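From: Lorena Villalba
To: uvton-potluck list
Date: Tue 13 January
Subject: Re: Re: supper night, who's bringing what (and the hall fee)

Hi all, quick one, typing between things.

Kirsty Lockyer wrote:
> Sorry to be a pain but I still don't know where we landed on three
> things. (a) Is it the Ellery Street hall or the upstairs room at Draten?
> My calendar says both. (b) Are we doing the hot food ourselves again or
> getting trays in? After October I'd vote trays. We ran out of potatoes
> before the second table even sat down. (c) What happened to the money
> left over from last time, and does it go toward the fee or not?
>
> Also I have the big coffee urn in my garage and would love for it not
> to be in my garage.
>
> Kirsty

OK in order.

(a) Ellery Street. Draten fell through, they wanted 500 for the evening and a deposit on top, and no use of the kitchen after 9. Ellery is 334 with the kitchen and we can get in from 4 to set up. Stairs at the side door are still bad so please use the front if you have anything heavy. I told them we'd be out by 10:30. Parking is the same mess as always, the lot behind the bank is fine after 6 but NOT before, two people got tickets last time.

(b) Bit of both. I talked to the deli on Kasura and they'll do three trays of the baked chicken and one of the veggie pasta. Everything else is us. So far I have:

Salads - me, plus the Hendersons if she's over her cold
Potatoes - Kirsty (sorry! you brought it up) and somebody else PLEASE, we need twice what we had
Rolls - Tom's picking up from the bakery that morning
Burgers for the kids - still open. It's 19 kids signed up now
Dessert - way too many. Five pies already. If you were going to bake, consider a vegetable
Drinks - the urn, plus juice. No soda this time, we agreed on that, I'm not reopening it

On plates, I'd like real ones if we can manage it, the paper ones folded under the chicken and half of it went on the floor. Ellery has a cupboard of them but they're chipped. If you have a stack of plastic ones at home that can go thru a dishwasher, bring them and put tape with your name on the bottom. Same for serving spoons. I have lost four serving spoons to this event over the years and would like to stop.

(c) Leftover money does go toward the fee. I've got it in an envelope here. So the ask is lower than last time, pay what you did in October or a bit less, cash at the door or hand it to me before. Anyone who's short this month just come, don't email me to explain.

Other stuff I keep forgetting:

- Nut things need a card in front of them. Just write NUTS. Big.
- Set up crew is me, Kirsty and Dev. Could use two more people who can lift a table
- Clean up crew is nobody yet, hint
- The hall's trash pickup is the next morning so bags go to the curb that night, tied
- The oven on the left runs hot. Turn it down 25 from whatever your recipe says

Kirsty, re the urn, I can come get it Thursday after work if you can have it by the garage door. Does it still have the lid? Last I saw the lid was in the Ellery kitchen. If it's there I'll grab it when I pick up the key.

Condiments is the last one open, so put your name down if you've got a mustard or a relish or anything that isn't opened. The hall fridge is small so leave them out til we serve,

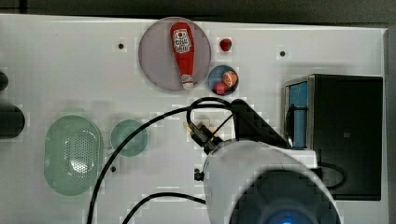

and please take home whatever you came with, lids on. Reply to the whole list and not just to me, I can't keep forwarding everything.

Lorena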